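Chapter 11
Heat Loss in the Home

A house loses heat through its walls, roof, floor and openings. How fast depends on the materials, their thickness, and the difference in temperature between inside and outside. In February, a house in a cold climate may lose heat all day and all night.

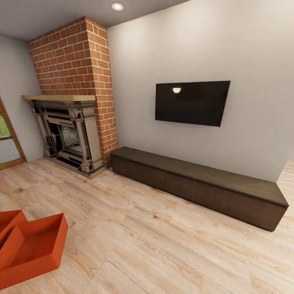
Air leaks matter too – warm air rises and escapes through small gaps, and cold air comes in to replace it. Section 11.1 covers conduction. Section 11.2 covers air movement and works through a heating bill of 388 dollars.

Key terms: conduction, convection, draft, insulation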